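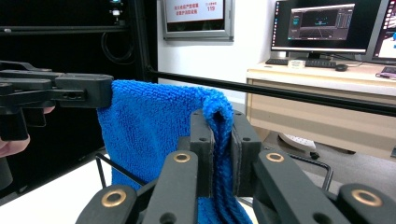 Chantal Ross writes that her microfiber cloths stopped picking up water after one summer and now push it across the glass. The usual cause is residue in the fibers, and most cloths in that state can be recovered.

Last updated: November

Restoring absorbency in microfiber

Fabric softener and dryer sheets leave a coating on the fibers. Excess detergent does the same more slowly. Cotton lint is a separate problem: it lodges in the loops and comes off on the next surface.

1. Sort. Wash microfiber only with microfiber. Keep cloths used for wax or oil in their own load.

2. Shake each cloth outdoors and pick out grit by hand.

3. Soak in warm water with a small dose of liquid detergent, free of softener and bleach. Three hours is enough for household dirt. Waxed cloths can stay in overnight.

4. Machine wash warm, with the drum no more than half full. Do not use powder - undissolved grains stay in the pile.

5. Run a second rinse. If suds are still visible in the drain water, run another.

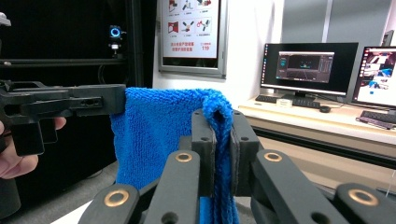
Can vinegar replace the second rinse? It is better treated as an addition. Half a cup in the rinse water helps with mineral deposits in hard-water areas, but suds still have to be flushed out with plain water. Never combine it with bleach.

6. Line dry, or tumble on the lowest setting with no dryer sheet. High heat can damage the fiber tips permanently.

7. Test. Put a spoonful of water on a countertop and lay the dry cloth over it for 10 seconds. The water should be gone when the cloth is lifted. If it beads or smears, repeat from step 3.

Cloths that fail twice can be kept for floors or wheels.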